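Sullunar arm gets its first proper go at the paper bag

The Sullunar build has finally moved on from waving at thin air! If you've been in the Estine workshop on a February evening you'll know the arm I mean, the black one on the back bench that has had more evenings spent on its wiring than I've spent on my own kitchen (and the kitchen needed it). As of this month it's reaching down into a paper bag and having a go at whatever's in there, and I wanted to get something up on the news page while I'm still pleased about it.

We picked a bag on purpose. Trays and tubs are lovely and stiff and the arm got used to them far too quickly, whereas paper sags and creases and moves when you brush against it. We did have to tape the rim to get it to behave. Black tape, three strips, after a fairly heated chat about bulldog clips, which I lost.
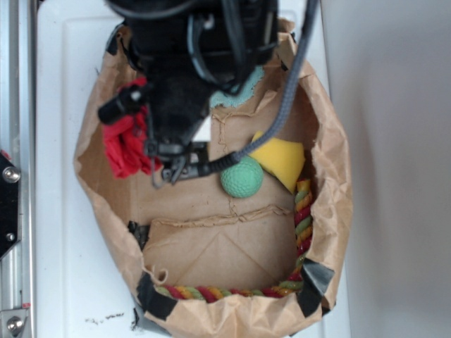
Why practise on soft toys and cloths instead of something useful?

Because soft things change shape every time they're touched, so the arm can't get away with learning one grip and repeating it, and if it drops one there's no harm done to the bench or the item.

Money next, as people keep asking me at the kettle. We've spent £742 so far, all in, which I think is pretty good going for something that has taken up two winters. The biggest single bite was £119 for a replacement motor after the shoulder joint started making a noise like a coffee grinder. The rest went on cable, brackets, fixings and a frightening amount of aluminium. The control board was a Kemular one that had been sitting in the spares cupboard, so that cost us nothing, and the little program that runs the whole business is called Pal. It was meant to be a temporary name. It is now on the login screen, the start-up message and a mug.

The part that has eaten most of my own time is the gripper end. We started with the fingers closing at full speed, which was exciting for everyone, and have gone down and down until they close gently enough for cloth. Cloth is the fiddly one. You want to pinch enough of it to hold but not so much that you've picked up the thing next door as well, and the fingers have to get right down

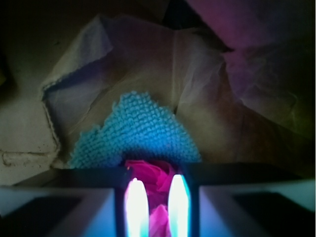
into the folds before they close, or they just skim over the top and come up with nothing. I've rewritten that bit of Pal nine times. The ninth version waits a beat before it closes, and I like it much better, though I'm told I said the same about the fourth.

Cables have been the other headache. Anything hanging off an arm will find something to catch on sooner or later, and ours found the bench vice, a coat sleeve and (once, memorably) a biscuit tin. We've moved to ribbed sheath for the main run and it's a big improvement, but the thin wires down near the gripper still want sorting out. If you've got a tidy way of doing it that doesn't stop the wrist from turning, please come and show me, I'm open to anything that isn't more cable ties. 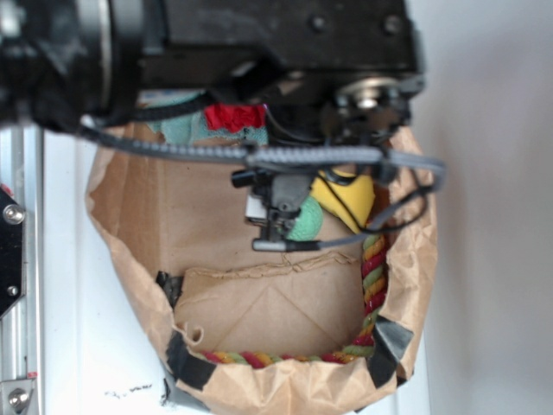 Next on the list is getting Pal to choose what to go for by itself. At the moment one of us picks the target and the arm does the reaching, and we'd like it to look into the bag and make up its own mind. Colour seems the sensible place to start, so a green ball and a bright yellow something beside it ought to be a fair first test. The rope toy is another matter altogether, because it's red and green and a yellowy orange all twisted together, and it curves down the side and along the bottom, so goodness knows where you'd tell the fingers to aim. My vote is for the middle of a straight bit. There's a rival camp that wants to go for an end, and we'll try both and see who has to make the tea.

After that we'd like a second bag next to the first so that things can be moved from one to the other, which sounds simple and will probably take until summer. We also need a better lamp on the back bench, a spare set of fingers, and another roll of black tape before the current one gives out. If you fancy helping, evenings from 7 are best, just come through to the back. Please don't lean on the aluminium rail, it has only recently been got straight!

Estine Workshop | Contact us | © Estine Workshop, all rights reserved | Back to top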